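3. The Enclosure and Its Walls

Figure 2. An inside corner of the enclosure, with two pale lavender-gray walls meeting and a small dark notch at the junction.
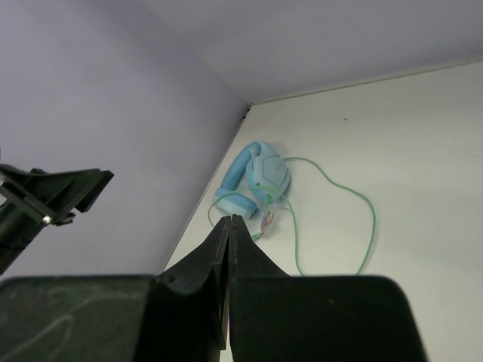
3.1 Choosing a wall color

We spent far longer on the walls than we had planned to, and we would like to set down how we got to the color we used, as readers who build their own enclosures will probably meet the same questions we did. Our first version, put together at the Undby workshop in May, was plain white all over, walls and floor alike. It was bright and pleasant to work in, but the people who later marked up our pictures kept writing to us (kindly, and then a little less kindly) that they could not find the line where the floor ended and the wall began. Of the 1042 pictures in that first round, 60 came back with a note of this sort, most of them taken looking into a corner.

Umesh Kanaujia suggested that we leave the floor white and try a soft gray on the walls, with just a little violet in it. We tried a plain gray too, and a pale green that everyone liked until the lights were on. The lavender-gray won out. It sits close enough to white that the enclosure still feels light, and the edge along the floor can be picked out without squinting. As Figure 2 suggests, one wall may look slightly lighter than its neighbor where it catches more light, and we have come to find this useful, for it lets the eye tell the two walls apart even though they share a tone.

3.2 Corners and shadows

Corners deserve a paragraph of their own. Where two walls meet there is nearly always a faint shadow, and we went back and forth on whether to fill the joints and smooth them over. In the end we left them alone. A corner with its shadow is a handy landmark, and the markers at Bistbridge told us they had begun to use it as their starting point on every picture. The notch in Figure 2 was treated in the same way: we asked that it be labeled as part of the wall and never as an object, and we added a line to the written guide to say so.

3.3 What the second round showed

The second round was marked up by the same people, following the same guide apart from that one line. Notes about a missing floor line fell from 60 to 10. We would not want to lean too hard on this, for the markers had also had several more months of practice, and we had no third group working from white walls to compare them with. Still, 41 of the comments we received mentioned the walls in friendly terms, and we were glad to have them. The remaining complaints had mostly to do with glare on the floor, which we take up in Section 4.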